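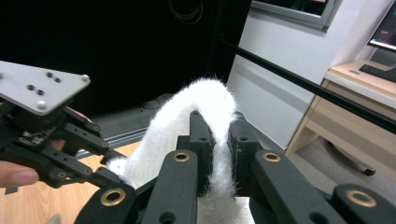 The fluffy strip, long soft fibres

I've got a white plush with long soft fur and a deep pink trim, and the fur looks a bit matted and streaky round the bottom lobe, the bit like a tail. I'd like to tidy it up before a craft swap in September. I've tried a baby brush and got nowhere much, and bits of fluff go everywhere — my jumper looks like a snowman. Can I wash it? There's a small embroidered patch on the pink trim and I'm scared of the colours running. No care label that I can find. 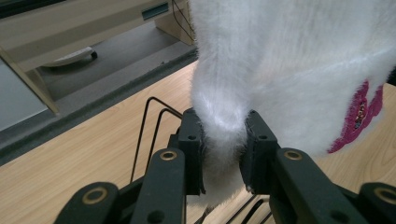

Stefanou
Don't dunk it! Cool water on a cloth, tiny drop of baby shampoo, and dab the fur only. Keep well away from the pink. Then brush from the tips and work back, never from the root. Leave it overnight on a towel and brush again, it'll fluff up far more than you expect.

Thanks, will try that. My other worry is the table I work on, pale wood with a couple of dark scuffs near one side and some greyish smudges in the middle. Would they come off on white fur?

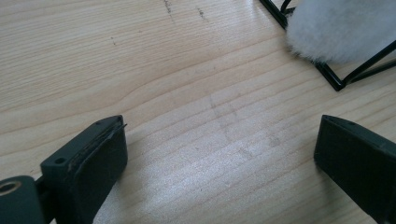 Diso
Wipe a white hanky over the smudges and see what comes up. If it's grey, clean the table first!

Kuro
just put a towel down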